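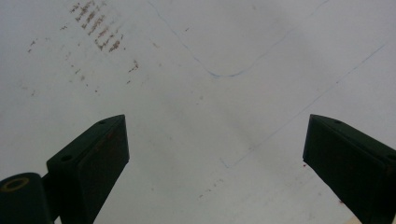 Rusty-brown streaks on the white surface, upper left.

The marks run in short diagonal rows, more or less parallel to each other. I noticed them in September while setting up to sort fasteners and have been trying to work out where they came from. So far I have a list of suspects and one change to how I use the bench.

Background first. I keep a white surface on the bench for small-parts work because dropped screws show up on it. The bench itself is dark, and black oxide hardware disappears on it completely. For a long time I used whatever white sheet was handy and threw it out when it got dirty. That stopped working when I started sorting the hardware that came with the Nerkdale house, more than 1,000 pieces in coffee cans, most of it steel and a good part of it already rusted. Every can I poured out left a film of orange dust.

The dust alone is easy to deal with. Tip the surface over a bin, tap the back, brush what is left with a dry paintbrush. Do not use a damp cloth at this stage. Damp cloth plus iron oxide makes a thin paste that gets pushed into anything with a tooth to it, and from then on you have a stain. I did this twice before I stopped.

The streaks are a different matter. Dust falls in a haze, heaviest under the place where the can was tipped. It does not line up in rows. Something with a repeating texture would have to have touched the surface, or been dragged a short distance across it.

Suspects, in the order I thought of them:

Threaded rod. I had a length of it out along with the cans. Laid flat and rolled, a rusty thread ought to leave short, evenly spaced lines at a slight angle. The spacing on the surface looks too wide to me for the rod I own, but I have not measured it.

The bastard file. A Trareck single-cut, stored in a drawer with no sleeve (I know). The teeth run diagonally and there is rust along one edge. Tooth spacing is much too fine for the streaks unless it skipped.

Wire shelf or rack. The parts rack from Heler has a coated wire base, and the coating has failed at the welds. If it sat on the surface overnight with any moisture under it, each bare spot could have left a mark. The rack explains the grouping better than the other two. It does not explain the slant unless I put the rack down crooked, and I put everything down crooked.

Something that has nothing to do with rust. Analyn Dumlao looked at it over coffee and said tea. She may be right. Rust color is a description of the color, and plenty of brown things dry to it. A ribbed mat with a wet cup on it would make rows too.

The simple way to separate these is a test on scrap. I cut 3 pieces of white card, misted each one lightly, and set the rod on the first, the file on the second and the rack on the third. They are in the basement now under a weight. I should have made a fourth with tea and did not think of it until the others were already down.

If the marks are iron, a weak acid should lighten them. Lemon juice or white vinegar, dabbed with a cotton swab, blotted, repeated. Try it in a corner first. On paper the swelling and cockling will probably look worse than the stain, and on a painted board the finish may dull. I would not use chlorine bleach on iron stains on any surface. It can set them darker.

I have not treated the marks yet and may not bother. They do not interfere with finding a screw. What I have changed is the order of work:

Rusty stock gets poured into a steel tray first, and only sorted pieces move to the white surface.
The rack stands on the floor.
Anything that goes down on white gets wiped with a dry rag beforehand.
Cups stay on the windowsill — both of them.

Sorting itself is at 52 labeled jars. Wood screws are done, machine screws are done up to the quarter-inch sizes, and the washers are still in their can. Janssen up the road has asked for any square nuts, so those are going into a separate bag with the thread size written on it. If you have a rusted can of your own to go through, start with the bolts. They are quick, and the can gets light enough to pour without sending dust everywhere.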